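双臂协同操作中的“让位”问题
——访科马尔研究所操作学习课题组负责人伊曼纽尔·尼亚姆韦亚

2021年8月24日

双臂机器人在桌面上整理、擦拭和搬移物品,是近年来操作学习研究中较为常见的一类任务。与单臂操作相比,双臂操作的困难常常出现在两臂工作区域重叠之处:一只手臂何时进入,另一只手臂何时退出,退到哪里,退出之后怎样回来。科马尔研究所(Komar)操作学习课题组在过去一年里围绕这一问题开展了系统研究,并于7月完成了第一阶段的评测工作。日前,本刊编辑部就该项研究的方法、结果和局限,对课题组负责人伊曼纽尔·尼亚姆韦亚(Emmanuel Nyamweya)进行了访谈。

尼亚姆韦亚首先说明了课题的来由。据他介绍,课题组最初的目标是训练一个通用的桌面操作策略,并没有打算单独研究两臂之间的协调。“我们在早期实验中采用端到端的模仿学习,把两只手臂的关节角和夹爪开合量拼接成一个动作向量,由同一个网络输出。这种做法简单,在物品分布较为稀疏的情况下效果也可以接受。问题出在桌面中部。只要目标物落在两臂都能够到的区域,策略就会犹豫,两只手臂同时前伸,又同时停下。”

课题组把这种现象称为“对峙”。在对早期失败记录进行逐条复核后,研究人员发现,对峙及其引发的碰撞、超时,是失败的首要来源,其次才是抓取位置偏差。尼亚姆韦亚认为,这一结果改变了课题的方向。“原先我们准备把主要精力放在视觉编码器上。复核之后,组内的意见比较一致,应当先处理协调问题。视觉部分沿用原有方案,到评测结束也没有更换。”

关于对峙产生的原因,他的解释涉及示范数据的特点。人类操作员在遥操作双臂时,对于共享区域内的目标,使用左手还是右手往往出于习惯,同一名操作员在相似的布局下也会作出不同选择。这些选择单独来看都是合理的,但在训练中被放在一起,网络学到的便是两种选择的折中。“折中在这里没有意义。左臂去取是对的,右臂去取也是对的,两臂各伸一半就是错的。这在模仿学习中属于多峰分布问题,文献中已有不少讨论。我们的工作是把它放在双臂分工这一具体情形下来处理。”

课题组提出的方法在内部被命名为“孔博”(Kombo)。其基本思路是在动作网络之前增加一个分工模块,由该模块在每一个决策周期内给出一个离散的“主动臂”标记,取值为左、右或双臂并用。动作网络以该标记为条件,输出两只手臂的轨迹。主动臂执行抓取、推移或擦拭,非主动臂则执行一段“让位”轨迹,退到不妨碍对方、同时便于下一步介入的位置。

谈到让位轨迹的设计,尼亚姆韦亚表示,这是整个方法中修改次数最多的部分。最初的方案是让非主动臂回到固定的待机位姿。这一方案安全,但耗时较长,在连续任务中尤为明显。随后课题组尝试由规划器在线计算最近的无碰撞位姿,耗时有所下降,却出现了新的情况:非主动臂往往停在离工作区极近的地方,下一次轮换时又需要重新避让。“规划器只考虑当前这一步。它不知道下一步可能轮到哪只手臂,也不知道下一个目标大致在什么方向。人在做这件事时是有预判的,手收回来的时候,已经在为下一次伸出去作准备。”

最终采用的方案是从示范中学习让位。课题组对原有示范数据重新进行了标注,在每条示范中标出主动臂切换的时刻,并将切换前后非主动臂的运动单独截取,作为让位轨迹的训练样本。第一阶段共使用示范850条,其中200条为专门补采,重点覆盖目标物集中在桌面中部的布局。补采时,操作员被要求在开始前先口头说明第一步由哪只手臂完成,标注人员据此核对切换时刻。

对于口头说明这一环节,编辑部询问是否会影响示范的自然程度。尼亚姆韦亚承认存在影响。“操作员在说明之后动作会稍慢,这一点在数据里看得出来。我们比较过补采数据与原有数据的速度分布,差别主要在起始阶段,伸出之后两者基本重合。考虑到分工标记的准确性对训练十分重要,我们接受了这个代价。今后如果有条件,希望改用事后标注与自动切分相结合的办法。”

数据采集由遥操作完成,所用的接口软件是课题组自行维护的斯蒂瓦德(Stivard)。该软件同步记录两只手臂的关节状态、夹爪状态以及相机图像,并在回放时提供逐段标注的功能。尼亚姆韦亚特别提到时间同步的问题。他说,课题早期曾有一批数据因左右两臂的时间戳存在偏移而被整体弃用,此后每次采集前都要执行同步检查,检查不通过则不得开始。“偏移的数值并不大,单看一只手臂完全正常。但我们研究的恰恰是两臂之间的先后关系,这样的偏移足以让标注失去依据。这批数据弃用之后,进度推迟了数周。”

在任务设计方面,课题组采用了三类桌面任务:一是归拢,将散布的小型物品移至指定区域;二是擦拭,由一只手臂持擦拭物清理桌面,另一只手臂移开沿途的物品;三是交接,由一只手臂取物后递交另一只手臂放置。三类任务使用同一套分工模块,动作网络则分别训练。

归拢任务选用的物品是儿童识字用的木制方块。尼亚姆韦亚介绍,这类方块尺寸统一,便于在各次试验之间复现布局,各面颜色和图案又不相同,对视觉编码器有一定的考验。同一个方块翻转之后,朝上的一面可能由彩色变为原木色,与木质桌面之间的对比随之减弱。“我们没有为了识别方便而更换桌面。课题组讨论过铺设单色垫布,最后没有采用。实际使用环境中的桌面多数带有纹理,木纹是其中很普通的一种。如果在这样的桌面上就不能稳定工作,后面的结论也就没有多少参考价值。”

擦拭任务的难度高于归拢。持擦拭物的手臂需要沿连续路径运动,中途停顿会影响清理效果,另一只手臂则必须赶在擦拭路径到达之前把物品移开,自身又不能停留在路径之上。在这类任务中,主动臂标记多数时间取“双臂并用”,让位的含义也随之改变:非主动的一方并不退到远处,而是沿着擦拭方向持续错开。尼亚姆韦亚表示,课题组起初低估了这类任务的特殊性,曾试图沿用归拢任务的让位样本,结果不理想,后来单独标注了擦拭任务中的错开动作,情况才有所改善。

评测工作于7月集中进行,共完成试验273次。每次试验前,由一名不参与训练的研究人员按照预先生成的布局表摆放物品,试验过程中除触发急停外不得干预。评测结果由另外的研究人员依据录像判定。编辑部注意到,课题组在提交的材料中把“完成但发生接触”单独列为一类,没有计入成功。尼亚姆韦亚对此作了说明。“两臂之间发生轻微接触,任务往往仍能完成。如果只看最终状态,这样的试验应当算作成功。但我们研究的是协调,接触本身就是协调失败的表现。把它单列出来,读者可以自行判断。”

从评测结果来看,加入分工模块之后,对峙现象在归拢任务中几乎不再出现,在交接任务中也有明显减少。擦拭任务的改善幅度较小。尼亚姆韦亚对结果的表述较为谨慎。他指出,评测所用布局与训练布局来自同一生成规则,虽然没有重复,分布上却是相近的,因此现有结果只能说明方法在这一范围内有效。

他还谈到结果中一个未曾预料的现象。在目标物靠近桌面左侧或右侧边缘时,分工模块的判断本应十分明确,评测中却有若干次选择了距离较远的一侧。研究人员回放分工模块的输出后认为,这与示范数据中操作员的惯用手有关。参与采集的操作员多数惯用右手,右臂的示范数量偏多,分工模块对右臂存在偏向。“这个问题可以通过数据增广来处理,例如将图像与轨迹左右镜像。我们已经在做,但镜像之后线缆的走向、夹爪的安装角度都与实际不符,需要另外加以处理,目前还没有可以公布的结果。”

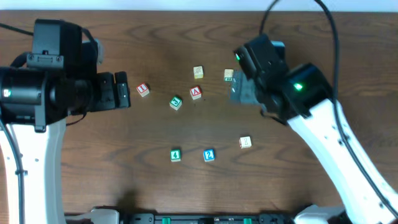
线缆问题在访谈中被多次提及。尼亚姆韦亚认为,在双臂桌面操作的论文中,线缆很少得到专门讨论,在实际工作中却始终需要考虑。手臂退让时,如果腕部转动过大,线缆会被拉紧或者甩到工作区上方,进而遮挡相机视野。课题组在让位轨迹的训练中加入了对腕部累计转角的限制,并在每次试验开始前将两臂恢复至统一的初始转角。他说,这一限制使部分让位动作显得不够简洁,但遮挡情况确有减少。

在谈到分工模块的决策频率时,他介绍了课题组的取舍过程。频率过高,主动臂标记会在左右之间反复跳动,对峙以另一种形式重新出现;频率过低,当物品意外滑动或抓取落空时,系统不能及时改派。课题组的处理办法是对标记切换施加迟滞,只有当新的选择在连续3个决策周期内保持不变时才予以执行,检测到抓取落空时则立即解除迟滞。他表示,这一数值由经验确定,在三类任务中均采用同一设置,没有分别调整。

编辑部就该方法与集中式运动规划的关系提出疑问:既然规划器能够保证无碰撞,是否仍有必要通过学习获得让位能力。尼亚姆韦亚的回答是,两者在系统中同时存在,承担的职责有所区别。“底层始终有一个碰撞检查,这一层是不参与学习的,任何轨迹都要先经过它。学习得到的部分负责提出合理的动作,碰撞检查负责否决不安全的动作。在早期系统里,否决发生得过于频繁,手臂走走停停。我们希望提出的动作本身就较少需要被否决。用否决次数来衡量,现在的情况比以前好,擦拭任务除外。”

关于研究的可重复性,课题组与杜尔卡实验室(Durkar)建立了合作。杜尔卡实验室将依据课题组提供的标注规范和布局表,在另一套双臂平台上独立采集数据并训练模型。两套平台的臂间距和夹爪结构有所不同。尼亚姆韦亚表示,此项合作的目的在于检验标注规范能否由他人执行,模型权重的直接迁移不在计划之内。“标注规范写得是否清楚,我们自己是看不出来的。什么时刻算作切换,手臂停下算,还是开始回撤算,我们内部早已形成默契,文字上却未必写到了。对方在试标阶段已经提出了一些疑问,规范的文本据此作了修订。”

他举出其中一例。在归拢任务中,操作员有时会在一只手臂尚未放下物品时就开始移动另一只手臂,两者有一段重叠。课题组原先将重叠段全部归入前一只手臂,杜尔卡实验室的标注人员则将其标为双臂并用。双方讨论后决定,以物品脱离夹爪作为分界,脱离之前归前一只手臂,脱离之后归后一只手臂,后一只手臂在此之前的运动一律标为让位的延续。课题组已按照新的规定对原有标注进行了复查。

谈及研究的局限,尼亚姆韦亚列举了几个方面。其一,现有任务均在固定高度的桌面上进行,物品体积较小,尚未涉及需要两臂共同承重的情形。其二,分工模块仅依据当前图像和手臂状态作出判断,不具备较长的记忆,在物品被手臂遮挡时容易误判为已完成。其三,让位样本取自熟练操作员,他们的动作风格较为接近,换由其他人员采集后结果如何,还需要进一步验证。

对于第二点,他作了较为详细的补充。在归拢任务中,当夹爪悬停于方块上方时,相机往往看不到被遮挡的方块。分工模块若在此时判断该侧已无目标,便会把主动权交给另一侧,待手臂移开后方块重新可见,主动权又要交回。这样的往返在评测中并不少见,虽未造成失败,却延长了用时。课题组正在测试一种简单的缓存机制,将最近一次可见的物品位置保留一段时间。尼亚姆韦亚认为,该机制对静止物品应当有效,对擦拭中被推动的物品则可能带来新的误差,需要分别对待。

在人员培训方面,课题组规定新加入的操作员须先完成归拢任务的练习,经复核合格后方可参与擦拭和交接任务的采集。练习数据不进入训练集。尼亚姆韦亚解释说,擦拭任务要求操作员在一只手持续运动的同时用另一只手完成取放,初学者容易顾此失彼,采到的让位动作也不稳定。“我们曾经尝试由两名操作员各控制一只手臂。示范的速度提高了,但两个人之间会有眼神和语言的交流,这些交流没有进入数据,模型也就无从学习。后来还是恢复为一人操作双臂。”

访谈中,编辑部还问及该方法是否可以推广到三只及以上手臂的系统。尼亚姆韦亚表示,从形式上看,主动臂标记可以扩展为更多取值,但手臂增多之后,让位的对象不再唯一,为一只手臂让出的空间可能正好妨碍另一只手臂。课题组目前没有相应的硬件条件,也没有把这一方向列入下一阶段计划。

下一阶段的工作主要包括擦拭任务的改进、镜像增广的完善,以及与杜尔卡实验室联合结果的整理。标注规范的修订稿将先行公开,示范数据在完成复查之后分批公开,斯蒂瓦德软件的回放与标注部分也将随数据一并提供。对于公开的时间,尼亚姆韦亚没有给出具体安排,只表示复查工作由课题组成员在采集间隙进行,进度取决于平台的使用情况。

在访谈的最后,编辑部请他就有意开展同类研究的单位提出建议。他谈的仍是失败记录的复核。课题组现行的做法是,每次失败试验由两名研究人员分别观看录像并独立填写原因,意见不一致的提交组会讨论,讨论结果连同原始意见一并存档。“分歧本身也有用。对峙这一类原因,最初就是在意见不一致的记录里发现的。一个人写的是左臂动作过慢,另一个人写的是右臂介入过早,放在一起看,才知道说的是同一件事。”

(本文由编辑部根据访谈记录整理,已经受访人审阅。)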